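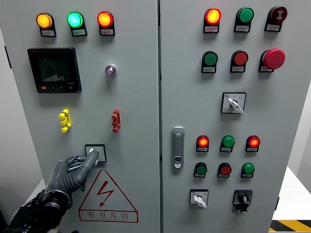
Emuvis with its fingers on the white rotary switch, left-hand door.

Switch-turning tips from the Praltine shed
5 October 2026

I've had a few messages asking how we got Emuvis to take hold of a switch handle without skating off it, so I'm putting everything in one spot. Emuvis is our shared robot build at the Praltine workshop, and the control cabinet is what we practise on. Most of this should carry over to any hand with jointed fingers, whatever you've got on the bench at home.

Start with the handle, not the hand. I spent most of April fiddling with finger settings and should have been measuring the switch! Get the calipers out and write down how far the handle sticks out, how wide it is and where it sits at each position. Tape the list inside your toolbox lid.

One finger along, the rest underneath. We tried pinching it like you'd hold a key and it slid off every second go. Laying one finger up along the handle and curling the others beneath was miles better, and it's been our standard grip ever since.

Come in from low and to the side. Straight on, the wrist blocks the view of the very thing you're trying to grab. From the lower left we can still see the lamps and the meter while the hand's working, and there's less chance of an elbow wandering across to the other door. The big red mushroom button lives over there and it sticks out further than its neighbours, so it's the first thing you'll whack. Ask me how I know.

Wrap your forearm cables with some slack at the wrist. Turn the wrist by hand through its full travel before you tidy anything up, then turn it again afterwards. I cable-tied ours nice and snug the first time (looked gorgeous) and pulled a connector out on the first big twist. Flukberg clips are good for this if you can get them, otherwise hook-and-loop strips from the hardware shop do the job and you can undo them without swearing.

Go slow, then go slower. Our first program moved at 1,000 steps a second, and the switch made a noise I didn't care for. Drop the speed, let it turn until you feel the click through the panel, then stop pushing. If the motor's still straining after the click, your end point is too far round.

Log your tries. Mine go in an exercise book: date, grip, which switch, did it turn. I'm up to 1,076 lines now, and I still flick back through it whenever something starts playing up. Colour a dot beside the bad ones and the patterns jump out at you.

Treat the cabinet as live. Ours wears a danger sign with a lightning bolt on it, and I don't care how many times you've been near it. Doors stay shut while the hand's moving, one person stands by the stop, and anything behind the doors is a job for a licensed sparky. Sleeves rolled up, lanyards off.

Fingertips next. I've been gluing on bits of old bike tube and they last a fortnight before the edges lift. The Avram finger pads come in packs of 11, goodness knows why, and I've got a pack on order. I'll add a note here once they've had a proper run on the lever switches over on the right-hand door, which are a pig to reach.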